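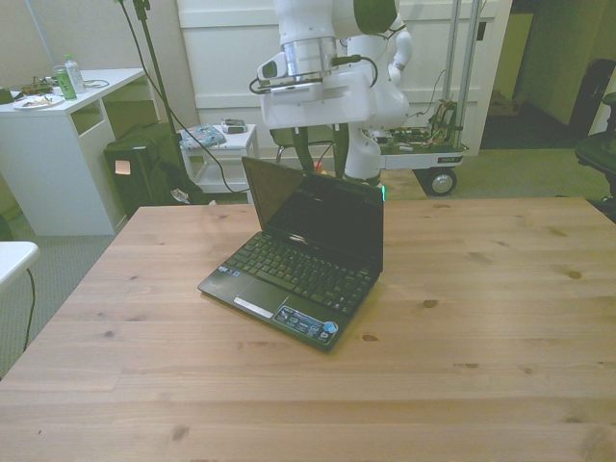

Myroslav Boiko wrote in to say that a spelling list with "colour" in it 500 times is still one word, and he was right, so version 8 has been deduplicated.

Hutsuliak word list: README

What you get
1678 headwords in Canadian spelling, one per line, UTF-8, lower case except where a capital was fought for. "Toque" is in. So is "tuque". We are tired.

Sources
Parish newsletters, curling club minutes and the back pages of the Brastlow seed catalogue, all typed in by hand. Expect a heavy lean toward turnips.

Known problems
"Licence" and "license" are tagged as noun and verb, and the tags are swapped in a few spots. "Grey" sorts before "gravy" in the March build. Hyphens follow whoever was typing.

Use
Fine for spellcheckers and crosswords. Please don't settle family arguments with it.

Changes
8 July 2024: duplicates removed, "cheque" restored after an unfortunate find-and-replace.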